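Ingate Hand-Held Grippers, Two-Piece Kit: Review

Ingate sells these as a pair for recording hand tasks at home, and I've used mine since January.

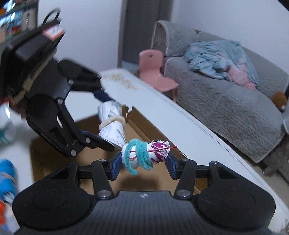 The price was $682 with shipping from the Salinas warehouse. Sodura's closest kit costs less but comes with one gripper, and most of what I record takes two hands.

Grip is the best part. The blue pads hold soft, uneven things like balled-up cloth and pipe cleaners, and a rolled paper tube stays put if you ease off the trigger. Squeeze hard and you will crush it. The finger screws came snug on one unit and a little loose on the other, so check them before you start.

Each gripper weighs 400 grams on my kitchen scale. That doesn't sound like much, but my wrists are done after half an hour. The body is wide too, and when both grippers work close together they bump – you learn to come in at an angle.

Storage is 256 GB per unit. I got 172 clips out of the first month and never ran low. The Borkcombe software that sorts them is slow and crashed twice on long uploads. An update fixed the crashes but not the speed.

The manual is thin on pad changes, and spare pads are sold only in sets of four. Four stars. I'd buy the pair again, though I'd wait for a sale.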